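Why I Drove to Civavbridge for a Used Wagon

My old sedan gave up its heater in December, and I decided I was done paying for repairs on a car I didn't even like. I wanted a wagon. My sister thinks wagons are for people who own canoes, and she may be right, but I've wanted one since I was a kid riding backward in my aunt's, waving at truckers.

So I started shopping, mostly at night, mostly on my phone, mostly when I should have been asleep. Have you looked at used wagons lately? There aren't many! Every search came back full of crossovers, and every dealer I called had something "just like a wagon" that was a foot taller and thirstier. Then at 10 one night a Plornow popped up at a lot called Kundton Motors, out in Civavbridge. One owner, heated seats, all-wheel drive, roof rails, tan interior. I sat straight up in bed.

Civavbridge is 200 miles from my house. I know. I called in the morning and asked the salesman to start it cold and hold the phone near the engine, which he did without a sigh, and that more or less sold me on the trip. He also emailed the service records, all the way back to the first oil change. Somebody had loved this car (somebody had also replaced the same window switch twice, but we'll get to that).

I packed a flashlight, a tire gauge, a thermos and a list I'd copied out of three different forums. The list was way too long. By the time I'd crossed off the stuff I didn't understand, it came down to tires, fluids, rust, and whether everything with a button did what the button said.
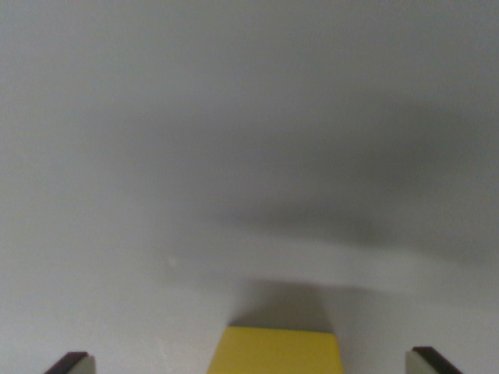

Soft shadow across a pale, matte surface.

The tires were a matched set with plenty of tread, which made me happy, as a new set would have eaten my whole cushion. The oil was clean. I got down on the cold pavement in my good coat and poked around underneath with the flashlight, and found a little surface rust on the exhaust and nothing on the frame. Then I sat inside and pushed every button there was. Seats, mirrors, defroster, wipers, the little light in the glove box. All fine! Except, yes, the rear window on the passenger side, which went down and thought about it for a long while before it came back up.

I'd lined up a second car in town just in case, a Morin hatchback at another lot, and I'm glad I drove it. It was newer and cheaper, and it had a much nicer screen. It also droned on the highway like a box fan, and I couldn't see a thing out the back. If I'd only driven the wagon I might have wondered. After ten minutes in the Morin I was already steering back toward Kundton.

The haggling part I was dreading went OK. I'm terrible at it. I pointed at the window, I mentioned the drive, and then I ran out of things to say and just stood there drinking my coffee. The salesman went inside for a while and came back with $200 off and a full tank. Could a tougher person have done better? Probably. I was cold and I wanted the car.

One thing I'd push harder on next time is the paperwork. They had a "protection package" printed on the sales sheet before I'd said a word about it, floor mats and some sort of paint coating, and it took 4 tries to get a clean copy without it. Read every line, even if you're hungry and there's a line of people behind you. Ask for the out-the-door price in writing before you leave home, too, and bring the email along.

I've had the wagon for 3 months now. It gets better mileage than I expected on the highway and worse in town, where I let it warm up longer than I should because of those seats. The window switch is on order. My sister rode in it last month, asked where the canoe was, and then turned her seat heater up to high and left it there the whole way home.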